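Filtarthorpe: teaching a pick by hand
2025-05-12

Filtarthorpe collects manipulation demonstrations with hand-held grippers. Its lead engineer began with the smallest task on the list, placing a bottle cap.

"A cap is harder than a box," the engineer said. "The approach angle matters, and the operator has to slow down before the fingers close. If they rush, the policy learns to rush."

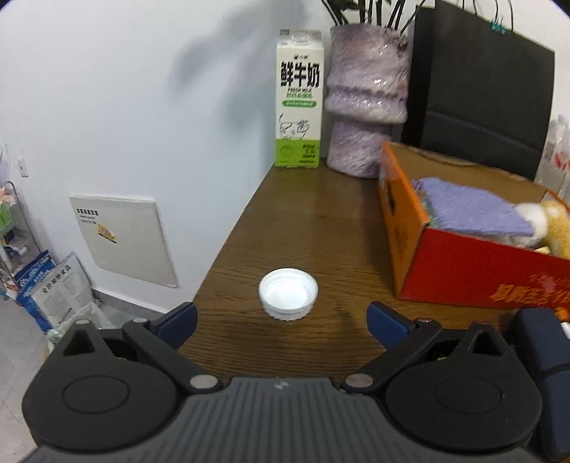
"We reject any episode where the wrist rolls late. In February we recorded 993 episodes and kept 600. The rest had tracking dropouts or hesitation – mostly hesitation."

The group tried remote control first, on an arm driven through the Fusetti interface. Latency was tolerable, but operators tired after 50 episodes and their paths became jerky. Holding the gripper directly gave smoother motion, at the cost of joint data.

"You get the fingertip path and the opening width. The arm's own limits have to be checked afterwards. Oei, our replay tool, throws out anything the arm can't reach."

Clutter comes in later, once the bare motion is stable. Flowers, plush toys and drink bottles all share the table, and operators are told to vary the starting pose.

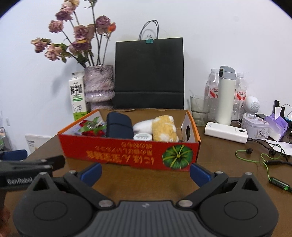
What comes next

Drikadmont, the second site, will repeat the set with 8 new operators. "Same colour calibration, different hands. I want to see how much of the style transfers."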